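El lago según el folleto

Última actualización: septiembre

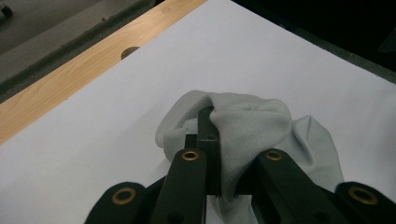 Un calcetín gris claro sobre papel blanco.

La Sociedad Histórica de Brarow se reunía en la antigua estación, en una sala con dos radiadores que daban más ruido que calor. Yo había ido por el folleto. Decía que la casa Rorham, la del embarcadero, había sido levantada por un naviero arruinado que escondió su última fortuna bajo el suelo de la cocina. Llevaba once años viviendo en el pueblo y había oído la historia con un naviero, con un obispo y con una viuda portuguesa. La fortuna tampoco se estaba quieta: unas veces eran monedas y otras, escrituras.

El conferenciante traía un maletín y una voz de radio. Empezó por el lago, que según él se había llamado Gorstead mucho antes de que nadie supiera escribirlo. Levanté la mano.

– ¿Y cómo lo sabemos, entonces?

Me contestó que por tradición oral. La señora de mi izquierda asintió con tanta convicción que me dio un poco de vergüenza haber preguntado. Se me pasó enseguida.

Luego repartió una fotocopia del libro de cuentas de los Swanepoel, los dueños del aserradero. En una línea, con tinta muy corrida, se leía una cantidad: 3.537. El conferenciante sostenía que era el precio de la casa. En la columna de al lado ponía «tablones». Miré a los demás por si alguien más estaba leyendo la columna de al lado, pero todos miraban el número, que era bonito y estaba subrayado.

– Podrían ser tablones – dije.

– Podrían – concedió él, y pasó a la diapositiva siguiente.

En la diapositiva salía la casa Rorham con nieve en el tejado y cinco personas delante, muy tiesas. Al naviero lo señaló con el puntero sin dudar. Era el del sombrero. Había tres con sombrero, y el puntero se fue moviendo un poco mientras hablaba, de manera que al final cada cual pudo quedarse con el que prefería.

A la salida compré la historia del pueblo, 214 páginas encuadernadas en verde, porque la mesa estaba junto a la puerta y no supe esquivarla. La leí el domingo en la cama. El capítulo del naviero citaba como fuente una conferencia. La conferencia, según una nota al pie, se basaba en un artículo del boletín, y el boletín remitía al folleto.

Por la tarde bajé al embarcadero. La casa tenía las persianas echadas y un cartel de la inmobiliaria que el viento había vuelto del revés. Me asomé por la ventana de la cocina haciendo pantalla con las manos. Vi un fregadero, una silla y un suelo de baldosas rojas, y en un rincón, cerca de la despensa, cuatro baldosas de un rojo más nuevo que las otras.

Una tubería, pensé. Se rompe una tubería, viene el fontanero, levanta el suelo y luego no encuentra el mismo tono. Pasa en todas las cocinas. En la mía pasó.

Estuve allí más rato del que requiere una tubería. El fregadero quedaba en la pared contraria, y la despensa no tenía por qué llevar agua. Tampoco tenía por qué no llevarla. Cuando ya no se veía nada más que mi propia cara en el cristal, volví a casa por la orilla, busqué el recibo que usaba como marcapáginas y escribí detrás: «Baldosas. Preguntar quién y cuándo». Lo leí un par de veces. Después taché «quién» y dejé el resto.

El jueves siguiente había otra charla, sobre el obispo. Llegué con tiempo y me senté en la primera fila.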